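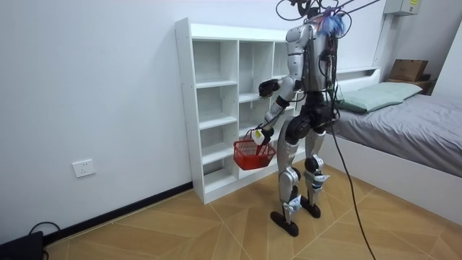 Figure 1. Humanoid robot at an open bookshelf, holding a red basket by its handles.

Unit 5: Planning and Budgeting for a Legged Robot Workspace
Course handout, Equipment Planning for Service Robotics
Instructor: Rania Naciri
Laboratory manager: Cuiping Su
Revised 2025-05-29

Purpose of this unit

Students who have completed Units 1 through 4 can read a robot data sheet and compare two machines on payload, reach and run time. This unit deals with everything the data sheet leaves out. A purchase request that covers only the robot will be returned by most finance offices, and one that is approved by mistake usually leads to a second request within the same year. The written assignment for this unit is a full equipment plan for a single-room household task area, due at the June review session.

5.1 Start from the task

An equipment plan begins with a plain statement of the work. "Household assistance" is too broad to budget. "Carry a light basket to a shelf and place items in the middle compartments" can be budgeted, and it already settles several questions. The robot must hold a handle with one hand while the other is free to reach. It must stand close to furniture without striking it. It must work at more than one height.

Write the task statement in one or two sentences and keep it at the top of every page of the plan. Reviewers are instructed to strike any line item that cannot be traced back to it.

5.2 The room

Room costs are the most commonly omitted part of student plans. The following points should each receive a line, even where the cost is zero.

Floor. Record the surface, the direction of any seams and the condition of the edges. The floor in Figure 1 is large tile with a wood-grain print, with thin lighter seams between the tiles. If a plan proposes mats over an existing floor, the height of the mat edge must be given, as it becomes an obstacle for the foot.

Clear space. Measure the open floor with all furniture in place. A bed on one side and a shelf on the other can leave a working lane that looks generous on a drawing and proves narrow once a walking robot and its operator are both inside it. Mark the operator's standing position on the drawing.

Power. List every wall socket and its height above the floor. Note which sockets are on the same circuit. Chargers, the control computer and any overhead equipment should be entered separately, with their rated loads. A licensed electrician's visit is a budget item and is not to be charged to general maintenance.

Ceiling. Where overhead support is planned, obtain a written statement of what the ceiling or freestanding structure can bear. Do this before requesting a quotation for the support itself.

5.3 Cables and overhead connections

The robot in Figure 1 has a bundle of black cables rising from its upper body, and a further long cable trailing from the waist area across the floor. Plans for this type of workspace must treat cabling as equipment. Enter the length, the connector at each end, the number of spares and the expected replacement interval.

Three rules apply to all plans submitted in this course:

Every cable that crosses the floor must be shown on the room drawing.
Every cable that moves with the robot must have at least one spare in the budget.
Slack must be calculated for the farthest position the robot will reach, with the arm raised.

Students often ask whether a cable that carries data only may be left off the drawing. It may not. A foot will catch on it just the same.

5.4 End effectors

Grippers wear faster than arms. They are also the part most likely to change when the task statement changes. A plan should price each hand as its own line, together with spare fingers or pads, fasteners and any adapter plate. The two grippers in Figure 1 differ in color, one black and one white with a small yellow tag. Where a plan calls for two different gripper models, stock separate spares for each and label the storage bins accordingly.

5.5 Furniture and task objects

Shelving, a bed, pillows, baskets and similar goods are inexpensive next to the robot – and they are bought in a hurry for that reason. Specify them with the same care. For shelving, give the internal width and height of the compartments, the height of each shelf and the method of fixing to the wall. For baskets, give the outside dimensions, the empty weight and the shape of the handle. Two thin handles that meet at the top present a different grasp from a single rigid bar.

Purchase duplicates of every task object at the same time. Retail lines are withdrawn without notice, and a replacement that differs slightly can make earlier results difficult to compare.

5.6 Worked case: comparing quotations

For class discussion, consider a department that has already selected its robot and now requires accessories for one room. Three suppliers, Diton, Henside and Soseo, have been invited to quote. The approved ceiling for accessories is $2,379.

Diton offers the full list as one package, with delivery in 40 days. Henside offers the same items individually and will accept returns on unopened cable sets. Soseo quotes the furniture and task objects only, leaving cabling to be sourced elsewhere.

Prepare a one-page comparison. State which items each quotation leaves out, who will assemble the shelving, and what happens to the schedule if the cabling arrives last. A recommendation based on price alone will receive no more than half credit. Background on package terms may be found in the Ngô reader, chapter 2, held at the laboratory desk.

5.7 Recurring costs

Separate one-time costs from those that return each year. The second group normally includes service agreements, batteries, gripper parts, cable replacement, software licenses and staff training. Staff time for setup and shutdown belongs here as well – it is a real cost even when no invoice is issued. Where the department's rules do not permit staff time in an equipment budget, enter the hours in a note below the table.

5.8 Submission requirements

Submit the task statement, the room drawing, the itemized budget and the supplier comparison as a single file. Drawings must be to scale. Prices must show the currency, whether tax is included and the date on which the quotation expires.

Questions on drawings and room measurements should be directed to Cuiping Su at the laboratory desk. Questions on the budget table should be directed to Rania Naciri during office hours. Visits to measure the laboratory room must be booked in advance, and the room may not be entered while the robot is powered unless a trained operator is present.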